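Postal votes: filling in and returning the pack at home

Clear the kitchen table and wipe it dry. Ink smears on a damp surface.

Use a black pen. Sign inside the box on the statement and keep the signature clear of the border, as the forms are scanned.

Put the ballot paper in envelope A and seal it. Put envelope A and the signed statement in envelope B.

Resholm council rejected 21 packs in November for a missing date of birth. Check this before sealing.

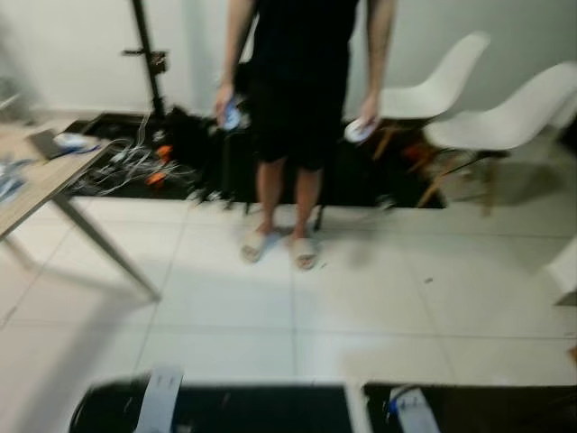 Page last changed: January 12, 2026

Spoilt papers can be exchanged at the Clustico Road office. Bring the whole pack, including both envelopes. A replacement takes 2 working days by post.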